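**April 27, 2022**

## Two pulled from Skeltberg Reservoir after boat takes on water

A father and his teenage son are recovering at home after their aluminum fishing boat filled with water on Skeltberg Reservoir early Saturday. Both were wearing life jackets. The county sheriff's office said the water temperature near the dam was in the low forties that morning.

The call came in from a woman walking her dog on the Omham side. She heard shouting and saw one person holding on to the hull, which had rolled. The second person had drifted away from it and was waving an arm. She stayed on the phone and kept giving directions until the rescue boat was in sight.

The crew launched from the Memulside ramp, 700 yards from where the boat went over. The teenager was picked up first. His father was taken off the hull a few minutes later. Both were treated for cold at the ramp, then driven to the hospital in Ahmadpour and released the same evening.

Amancay Toledo, who runs the boat crew, said the pair had done most things right before leaving the dock. They had told family where they were going and when they would be back. The drain plug had been left out, and the bilge pump could not keep up once the stern got low.

"They stopped swimming and held still, and that saved a lot of heat," Toledo said. "The dog walker did the rest."

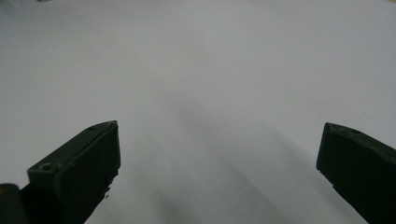
Do I have to wear a life jacket on the reservoir if I am an adult?

County rules require everyone in a boat under 20 feet to wear one from November 1 through the end of April, whatever their age. For the rest of the year adults only need to have one on board that fits, and children under 13 must keep theirs on.

The sheriff's office wrote 218 warnings for missing or badly fitting life jackets on county lakes last year. Deputies will be at the Memulside and Omham ramps on weekends through the spring. A first warning carries no fine.

Loaner jackets are kept in the blue box next to the Memulside ramp, in child and adult sizes. Please put them back with the straps buckled. If you find one with a torn strap or a broken zipper, leave it at the ramp office so it can be taken out of use.

The overturned boat was towed in on Sunday afternoon. A tackle box and a red cooler have not been found. If they wash up on your shoreline, call the ramp office at extension 404.

The Omham ramp will be closed Thursday morning for work on the dock lights and should reopen by noon. Memulside stays open.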